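4 Mar 2019

Up at five for no reason. Lay there listening to the pipes. Then coffee, then the other coffee, and now it's nearly ten at night and I haven't written in here for two weeks so this is going to be all over the place. Writing fast, pen is dying, will type it up after. (Typing it up now. Same mess.)

Main thing: the choir. We have a date. Sunday after Easter, the hall in Kolance, the one with the terrible radiators. Tahmineh got it. She went down in person and sat in the office until the man gave in. I'd been emailing him since September and got one reply, which was a parking map.

So now it's real and we are so far from ready. The long piece falls apart at the same spot every single time. Page 7, where the altos come in under the tenors and the tenors all look up as if someone opened a window. Juraj stopped us there again tonight. Did it again. Stopped us again. He doesn't get mad, he just takes his glasses off and waits, and I'd rather he yelled. By the fourth go my throat was gone and I was mouthing it. Pretty sure Banafsheh was mouthing too. We didn't look at each other.

The trouble is breathing. I know it is. I take the breath too late, then I'm chasing the line and I come in flat on the long vowel, and then I hear that it's flat and tighten up and it gets worse. Davoud says breathe on the rest before, even when you don't need it. I tried it in the car going home. Worked fine in the car. Everything works in the car.

Need to:
mark the breaths in pencil, all of them, not just the bad page
find the other black skirt
ask Tahmineh about the piano, is it tuned or is it "tuned"
call Mom back!!

Mom. She left two messages, the second one just to say never mind the first one. The first one was about the plum tree. She wants it down. She has wanted it down every spring since I was in high school and then it flowers and she wants it left alone. I'm not getting the saw out until she has asked in June. She also thinks the neighbors' fence has moved. It hasn't moved. I did go out and look last time, I stood there in my good shoes looking at a fence.

Slept badly all week. Dreamed I was on stage with the wrong folder and it was full of recipes, and I had to sing them, and the worst part was that the audience was being really nice about it. Woke up with my jaw clenched. Read for an hour. The book is slow but I like the sister in it, the one who keeps moving house. Chapter 3 and she's already on her second apartment. I think she's going to leave the husband. I hope she takes the dog.

Work was work. Month end dragging into the next month as usual. Spent the whole morning looking for one invoice from Gouveia which was sitting in the wrong tray, right on top, face up. Didn't tell anyone. Ate lunch standing up. The new kettle trips the fuse if the microwave's on, so there's a sort of line now, people standing around holding soup and being polite. I talked to the guy from the second floor for the first time in my life, properly talked. He used to sing bass. USED TO. We have two basses and one of them has a cough that's been going since Christmas. I told him rehearsals are Mondays, very casual, like it didn't matter at all. He said he can't really read music anymore. I said none of us can, which is mean to Davoud but true of the rest of us. He said maybe. I'm counting it as a yes. Wrote the address on the back of his napkin.

Should have gotten his number. Stupid.

Banafsheh gave me a ride as far as the bridge so I told her about the bass and she actualy screamed. Then we got onto the concert order. She wants the folk songs first so people warm up. I want them last so people go home happy. Juraj hasn't said what he wants, which means he's already decided. We sat there with the engine running until the windows fogged up and I'd completely forgotten I had frozen peas in my bag. They're back in the freezer now in one solid brick. Fine for soup.

Her daughter is doing the poster. I've seen the sketch. It's a bird, or a hand. Very nice lettering. I said I loved it and I do love it, I just don't know what it is. 

Money: the hall is 192 for the evening, and that's with the discount Tahmineh got for sitting there. If we charge nothing and put a bowl by the door we might make it back. Hamidreza wants tickets. Hamidreza always wants tickets. He has a whole system with stubs from when he ran the film club in Plavby, he's still got the little machine for punching them. It took up most of the tea break. I kept out of it and ate the cake. The cake was good, orange and something. Cardamom? Ask.

Also he's going to be out on the 20th so we lose a tenor for that one, and it's the last Wednesday extra before the hall. He can't move it, it's training. Which gets me to Peter, because he's on the same kind of thing.

Peter wrote! Finally. First real email since he moved up there for the plant job, an entire page, he must have been sick or something. My little brother, who once sent me a birthday card with just his initial in it. He's renting a room over a bakery and says he's up at four whether he wants to be or not because of the smell. He's put on weight. He's learning to iron. He asked did I still have Dad's big soup pot and could I bring it when I come, so apparently I'm coming. No mention of the girl. I'm not going to ask about the girl. (I'm going to ask about the girl.)

He's been on the underbody line since January and says his neck hurts from looking up all day. He goes on about it for two paragraphs and I followed about half. I think he likes it. He'd never say so. No picture of himself, obviously, not the room, not the bakery, which is what I wanted to see.

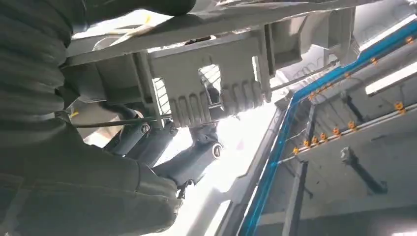

Car floor from below, big gray arm in its sleeve.

Looked at it a long time, more than I expected to. All those folds. It's like the curtains in the old school auditorium, the ones we used to hide behind during assembly till Peter sneezed. Dust in those curtains going back to the war, Dad said. I wrote that to Peter and he wrote back in one minute flat, "haha yes". So that's the end of the long emails.

Going to go see him though. After the concert. Train's not bad if you book, one change, and I could do a Friday to Sunday. I'd have to carry the pot. Can you take a pot like that on a train? I guess you can take anything on a train. Put socks in it.

I told Mom he'd written, by text, since I still hadn't called, and she texted back "is he eating". So I sent her the bakery part. She sent a thumbs up and then, twenty minutes after, the plum tree again. OK. Calling her tomorrow, on the walk in, before she's had time to look out the window.

What else. The bathroom light is doing the thing. The Brurketer heater came back from repair and it makes the same noise as before, only higher. I'm going to sleep in the wool socks and not turn it on. Bought stamps. Lost the stamps. Found one glove, the left, which means I now have two lefts and both are navy but not the same navy.

Tahmineh just texted as I was typing this. It's about the piano. It says "don't worry about the piano." So now I'm worried about the piano.

Tried page 7 once more under my breath in the kitchen, with the breath on the rest like Davoud said. Got through to the end of the line. Then the upstairs people's dog started up and I lost my place. But I got through it. Did it again, quieter. Got through that time too, or near enough, the vowel sagged a bit at the end, needs more air or less soup.

Pencil's in the coat pocket. Mark the breaths on the bus. Don't forget folder. Do NOT forget folder.

It's past eleven. Teeth, socks, bed.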